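From: Éabha Fahy
To: ornell-users
Date: Sep 24, 2020
Subject: Re: [ornell-users] Rotating archive logs without losing the index

Borislav Karagiannis wrote:

> We run Ornell on a single host with the default spool directory. Every
> time logrotate moves the archive file, the next search returns nothing
> until I rebuild the index by hand. The rebuild takes most of the lunch
> hour. Is there a way to rotate without doing that? Config attached.
> Also, does the size limit apply before or after compression?

Borislav,

The index stores byte offsets against an inode number. Your config has "create" set, so logrotate renames the old file and opens a new one with a different inode. The indexer sees an unknown inode, marks every segment stale and waits for a rebuild.

Don't switch to copytruncate. The inode survives but the offsets then point past the end of the file, and any message written between the copy and the truncate is lost. Ecaterina Dinu reported this in April and the thread is in the archive under "short reads after rotation".

What works on our server:

1. Take the archive out of logrotate entirely.
2. Set segment_max to 2000 in the [archive] section. The unit is messages, so compression doesn't enter into it.
3. Set keep_segments to 12. Ours was 8 until users complained about older threads dropping out of search.
4. Send SIGHUP to the indexer, not to the delivery daemon.

Ornell then closes each segment itself and writes the offset table before opening the next one. You will need one last full rebuild after step 2. Run it with -n first and check that the segment count matches what is in the spool directory.

Attachments are a separate matter. They live in their own store, keyed by checksum, and rotation never touches them. To confirm yours is intact, pick an old message with an inline picture and view it through the web archive.

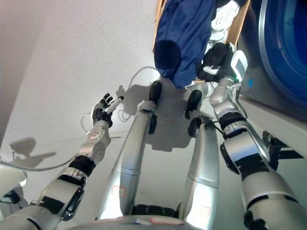

Robot arm with a small white cylinder held in the hand.

If you get a broken link there, the store path is wrong. Check for a trailing slash, which version 7 treats as a different directory.

Aurel Neagu has a patch that keys the index on segment name instead of inode. It applies cleanly but I haven't run it under load, and it changes the on-disk format, so keep a copy of the old index if you try it.

Éabha

--
ornell-users mailing list
To unsubscribe, send a blank message with "unsubscribe" in the subject line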